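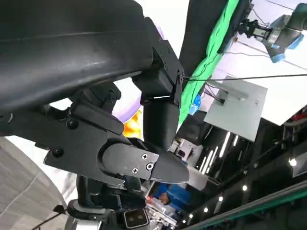 Clidura FAQ

Last touched January 2018. Quick answers, rough edges. If yours isn't covered, mail the list.

What is Clidura?
The layer between your planner and the hand. Takes a target pose plus a grasp type, puts out joint commands for arm and fingers together. Also does the logging and the replay viewer. Doesn't do navigation, doesn't do speech, please stop asking.

How is it different from Plinex?
Plinex plans. Clidura executes. You can run Clidura with a different planner, a few people do, but the default config expects Plinex 2 and all the tutorials assume it.

Which end effectors work?
Parallel grippers and multi-finger hands. Same API for both - a gripper is treated as a hand with one degree of freedom. Suction is not supported. Left and right hands need separate calibration files, dont copy one and flip the signs. It looks fine until the thumb moves.

How fast is the control loop?
200 Hz for the arm and fingers. Perception comes in slower and gets interpolated. If you see the loop drop under that, check whether the replay viewer is running on the same machine. It usually is.

Do I need a wrist camera?
For grippers, yes, if you want the last bit of the approach corrected. For hands the head camera alone is OK, but expect the fingers to hide the contact point. Both together is best. Run the extrinsics again after anyone touches a mount, even one screw.

Why does my gripper show up as an obstacle?
Self-filter mask is stale. Regenerate it with the wrist at 7 different poses, not just home. Dark hardware in front of a dark background gives the filter trouble, so do it with the lights up.

What do I do about soft objects?
Use the soft_contact profile. It stops closing on a change in finger current instead of on position. Bread, buns, sponges, plush toys, all the same profile to start with, then lower the threshold until it stops squashing things.
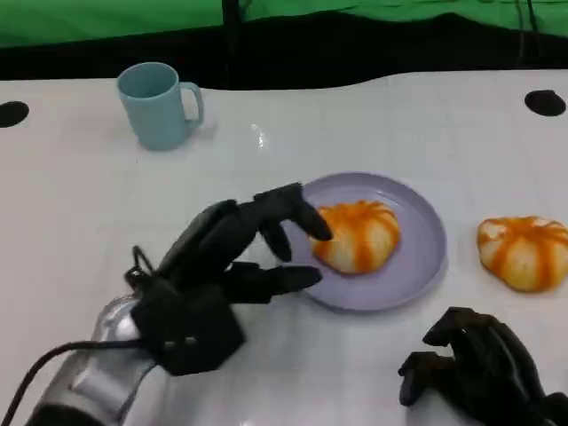

Set the threshold per finger, too. One global value means the finger that lands first does all the pushing and the others never close.

Segmentation merges the plate and the object. Fix?
Turn on rim_split. Works on round plates and shallow bowls. Pale plate on a white table is the hard case - the depth edge is tiny and color doesn't help a lot. Raise the exposure a little, not too much, glare on the tabletop makes holes in the depth map.

Two objects that look the same, the tracker swaps them.
Known. Ticket 206. Workaround is to pin the target by position when you send the command (pin_target: true). Proper fix was planned for May, we'll see.

Can both arms move at once?
Yes. They share one collision model. If one arm is only waiting, set it to hold, otherwise the planner thinks it may wander off and leaves a huge margin around it.

Error "hand state too old". What now?
Cable or clock. Reseat the cable first. Then check time sync between the hand computer and the main one.

Where do logs go?
Wherever CLIDURA_LOG points. Not set = home folder, which fills up fast. Imitz can read them directly, no convertion needed. The old Kotian format is read only now.

Can I use it commercially?
Yes, keep the license file in. Support contracts - ask on the list.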